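Review: Culamley hand-held gripper kit, two-hand set
7 August 2026

I bought the two-hand set from Culamley in April and have used it most weeks since then. It is meant for recording demonstrations at home: you hold a gripper in each hand, do an ordinary job such as sorting a tray or packing a box, and the recordings go toward training a robot arm to do the same job. I paid for mine. Before this I had one season with the Trastness single gripper, so most of my comparisons are with that.

## What comes with it

Two grippers, two cameras, two wrist straps, a charging lead with a split end, a spare set of finger pads and a small hex key. The manual is 14 pages and covers setup well. It has almost nothing on care or storage. There is no carrying case. Cemwood sells one that fits if you take the cameras off first.

Setup took me most of an evening. The pairing step failed twice and worked after I updated the firmware on the left unit. Both units should be updated before you try to pair them, and the manual puts that step last.

## Weight and grip

Each gripper weighs about 500 grams with its camera mounted. That is fine for a short session. After half an hour my forearms know it, the left more than the right. The Trastness is lighter, but it flexes when you squeeze hard on something narrow, and I have not noticed any flex here.

The trigger has a long, even pull. You can close slowly on a soft thing and stop partway. It takes a few sessions to learn where the jaws are, especially on your weaker hand. I still overshoot with my left.

The handle is one size. My hands are on the small side and I can reach the trigger, but my daughter can't close it fully without shifting her grip.

## How it handles different things

I work with household items in a shallow tray on the table, and change them out every few days.

- Sponges and soft toys: easy. The pads hold without much pressure. With long plush, check that the pile isn't caught in the jaw before you let go.
- Small boxes: good if you take them by the narrow sides. Flat on the tray, a thin box is hard to get hold of, and I usually end up tipping it against the wall of the tray first.
- Rounded wooden pieces: fair. They roll out if you close off center.
- Rolls of tape: good from above with one jaw inside the ring. Poor from the side.
- Coins, cards, single sheets of paper: don't bother. The pads are too thick at the tip.

Working two-handed, the main trouble is the arms running into each other over a small tray. A bigger tray helps. So does keeping one hand back until the other has let go.

## Pads

The pads wear. Mine started to go smooth at the tips after 106 recordings, and I changed them a little after that. Changing them is simple with the hex key, though the screws are short and easy to lose in a carpet. Collado makes a cheaper replacement pad that fits. It is a bit stiffer -- good on boxes, worse on anything round. I went back to the originals.

## Recording and upload

The cameras start and stop from a button on the right handle. A beep confirms it, and the volume can't be changed. Storage holds plenty for a day. Upload is slow over my home connection, so I leave it running overnight.

The app sorts recordings by date only. I would like to be able to tag them by task. Once I passed a couple of hundred files, finding one particular session meant opening them in turn. Culamley's support told me tagging is planned but gave no date.

Their service plan covers 1,000 uploads a year before extra charges. At the rate I go I won't reach that. A household with two people recording might.

## Battery

A full charge gets me through a morning with breaks. The left unit drains faster than the right, and swapping the cameras over made no difference. Support offered to replace it, and I haven't sent it in yet.

## Would I buy it again

Yes, at the price I paid, mostly for the trigger and the stiff arms. If you only record now and then, the Trastness single costs a lot less and will do. If you plan to work with two hands, order a second set of pads with the kit -- shipping for the pads alone was nearly as much as the pads. 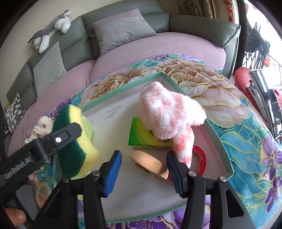
Two-handed tray work, sponge in the jaws.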